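透明收纳盒总是识别不准?一步步调好 Zosell 的分割与抓取点过滤

写这篇的起因很简单:上个月在 Radine 的讨论区里,接连有好几位朋友问我,为什么同一套参数,分拣木块的时候好好的,一换成半透明的塑料盒加不锈钢餐具,抓取点就满桌子乱飞。我自己当初也在这上面耗了不少晚上,所以索性把整个流程慢慢写下来,大家泡杯茶,跟着做就行。

开始之前,请确认已经装好 Zosell 的感知模块,并且做过一次手眼标定。标定没做的话,先去看 Cor Goossens 写的那篇入门,写得很细,我就不重复了。

第一步:先看原始画面,别急着调参数

打开 Zosell 的回放窗口,把一段录好的数据从头到尾拖一遍,重点看高光。盒壁带波纹的那种塑料盒,灯光一打就是一片一片的白斑,深度图在这些地方基本是空洞;刀叉的金属面也是同样的毛病。心里有个数,后面看到奇怪的结果就不会慌。

第二步:打开高光掩膜

在配置文件里找到 specular_mask,改成 true,然后把 min_area 设为 100。这个值的意思是,面积小于 100 像素的亮斑不处理,留给后面的平滑去管。我试过设得更小,结果叉齿上的反光全被抹掉了,叉子在分割结果里变成了一根棍子,哭笑不得。

第三步:拟合桌面,再补深度

桌面是白色的时候,阴影很容易被当成物体。所以要先跑平面拟合,迭代次数填 1,000,然后把贴着平面的点统统去掉,剩下的空洞再用邻域插值补上。顺序千万别反过来!先补深度再拟合,盒子底部会和桌面粘成一块,我那次就是这么白跑了一个通宵。

第四步:给夹爪自己加一个固定掩膜

相机装在夹爪上,两侧的指垫会一直待在画面里,位置也不怎么变。手动画两个多边形,存成 self_mask,每一帧都套上去。指垫后面露出半截的物体,建议标成“遮挡”,不参与抓取点打分,等视角换过来再说。操作的人手也要单独归一类,千万不要和前景物体混在一起。

第五步:过滤抓取点

我用的测试集一共 3,933 帧,跑完之后有 1,467 帧至少保留了一个候选点。数字看着不高,不过里面有很多帧本来就在移动途中,没有合适的抓取时机,所以不必灰心。如果您的结果里候选点老是落在盒子提手的开孔上,把 hole_penalty 调高一档;如果刀和叉挨在一起总被当成一件东西,就把边缘权重加大,再看看细长物体的主方向有没有分开。

最后把配置另存一份,文件名里写上灯光条件。换了房间、换了灯,多半还得从第二步重新来过,有旧配置对照着会省事很多。 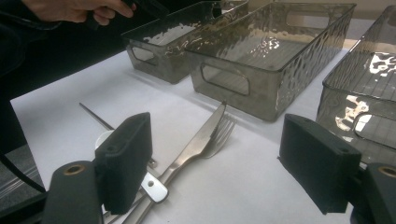

白色桌面上的刀叉与半透明收纳盒,盒壁反光明显,两侧为夹爪指垫。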